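Joder Cord Braiding Kit, three months in

Posted Thursday, February 27, 2020

I bought the Joder kit in the fall to make pull cords, bag handles and a new leash for the dog. I had done some three-strand braiding as a kid and nothing since. The kit comes in a flat box with three spools of cord, a small foam disk, a pack of plastic clips, a blunt needle and an 84-page booklet. I paid $50 for it at Jaunzems, a hardware and hobby store near my office.

The cord is good. It has a soft outer sleeve, cuts cleanly and doesn't fray much if you seal the end soon after cutting. Each spool holds 50 feet, and that goes faster than you'd think. One leash with a proper handle used up most of a spool - plan on buying refills if you want more than one long project out of the box.

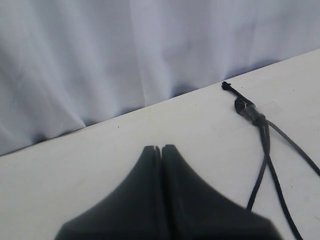 Do you need a special table or stand to use it?

Any flat surface will do for the simple braids, as long as you can fix the starting end to it. The eight-strand braids are easier on the foam disk, and you can hold that in your lap.

The booklet is the weak part. It was written by Frans Groen, who clearly knows his cord, but the drawings are small and all the strands are printed in the same gray. On the four-strand round braid I lost my place over and over until I marked two of the strands with thread. The section on finishing ends is much better, and I've gone back to it several times.
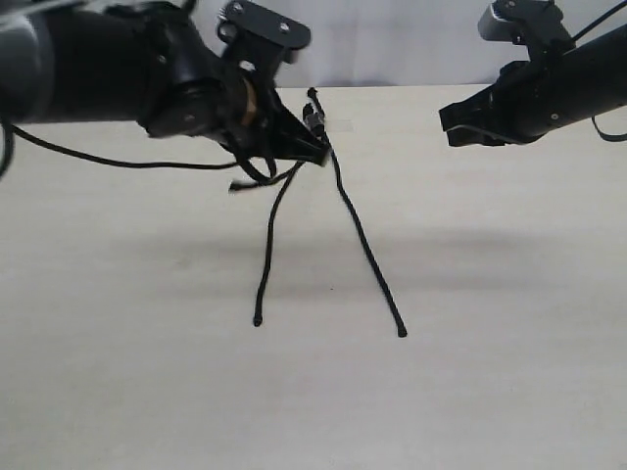 Color matters more than I expected. The kit is sold in red, tan and black, and I picked black for no special reason. It hides dirt and looks neat on a bag. A black braided rope like the one held here is also hard to read while you're working, with every crossing the same dark shade as the one before it. I'd start with two colors if I were doing it again, then make the black one once my hands knew the pattern.

The clips are fine for thin cord and useless for thick cord. They pop off as soon as you pull. I stopped using them in the second week and went to tape for short pieces and a small clamp for long ones. The needle is a good weight and hasn't bent.

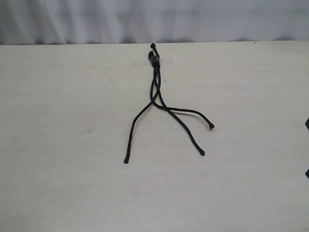 Compared with the Sundness kit

My sister has the Sundness kit, so I borrowed it for a weekend. It has more colors and a bigger disk, but the cord is stiffer and the slots on the disk grip it too tightly. Her booklet has photos, and I learned the round braid from those in one evening. If you already have cord you like, buy the Sundness for the disk and the booklet. If you want everything in one box and you'll put up with the drawings, the Joder is the better buy. Refill spools fit either one.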